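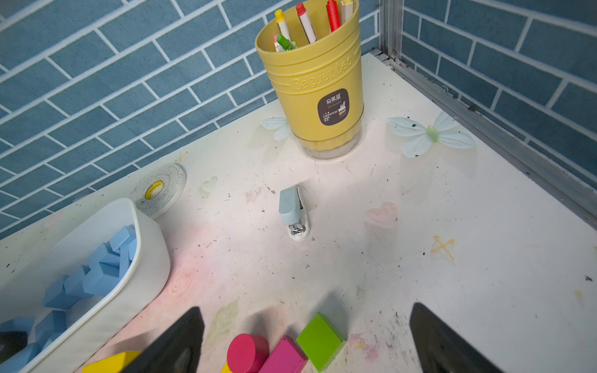 According to Gebhard Hauser, the notice period is where most assemblies in Dralden are lost. The city code asks organizers to file 28 days before a march. The district code in neighboring Birnuvetti asks for two. Both texts call this a notification, but in Dralden the filing office answers with a form headed "Decision," and Hauser considers that heading the core of the problem.

"A notification can't be refused," he said. "You are telling the authority something. Once it can say no, you have a permit system, and then you need grounds, a deadline and an appeal. The code has none of the three."

He has gone through the filings that the city released in February, 151 in total, covering marches, vigils and standing pickets. In 50 of them the office changed the route or the hour. The usual wording is "traffic," without a street name. Hauser said he would accept traffic as a ground if it came with a map and a time window, as it does in Birnuvetti, where the officer also has to offer a second route within sight of the building the march is directed at.

The sight rule matters to him more than distance. The families' march on the Onel prison last year was moved to the river side, behind the freight depot. Measured on paper, the new end point was closer to the gate than the old one. "Closer, with a wall in between," he said. "The people they wanted to address could not see or hear them. In the file it counts as a minor adjustment."

Asked about the size threshold, he was less critical. Groups under 200 are exempt from naming marshals, and he thinks the number is workable. What he wants clarified is who does the estimating. Police estimates are made on the spot, by radio, and the basis is not recorded. The Gruber draft, now before the council, would require the commanding officer to write down the method and the time. Hauser supports that section. He is against the one after it, which makes the named organizer liable for cleanup costs.

"If you sign, you pay. So people stop signing," he said. "Then the office records a march with no organizer, and under the same draft that is a reason to disperse it."

The draft says nothing on spontaneous assemblies – a vigil on the evening of a death in custody, for instance. Hauser has proposed a single sentence that waives the notice period when the event could not have been foreseen. The council's legal office has asked him to define "foreseen." He sent a reply of two pages and has not heard back.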